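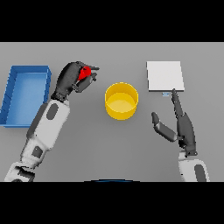 I finally replaced the battery charger in the garage. The old one had been getting slower every winter, and by last October it took a full night to bring the truck back. I keep the clamps, the fuses and the spare terminals together so I don't have to hunt for them when a car is dead in the driveway. A shallow bin with low raised walls, like the blue tray at the far left, is what I wanted for that. I can see every part in it without digging. I bought one the same week as the charger.

The charger is a Pekard, the middle one of the 3 sizes the store carries. It cost 268 dollars. The Risero next to it was 300 and had a longer cable, but it was also heavier and I have to lift it onto a shelf.

Setup took a few minutes. You pick the battery type, connect red, then connect black to bare metal on the engine block, and plug it in last. The manual puts the plug step on a different page from the rest, so read it all the way through first.

I have used it on the truck and on my neighbor's Ikgate trailer battery. The truck was ready by lunch. The trailer battery would not take a charge at all, and the shop in town tested it and said it was finished. They wanted 400 for a new one with fitting, so he is still thinking about it.

The only thing I don't like is the fan, which runs the whole time and is loud enough to hear in the kitchen. I close the door. Next job is the corroded ground strap on the truck.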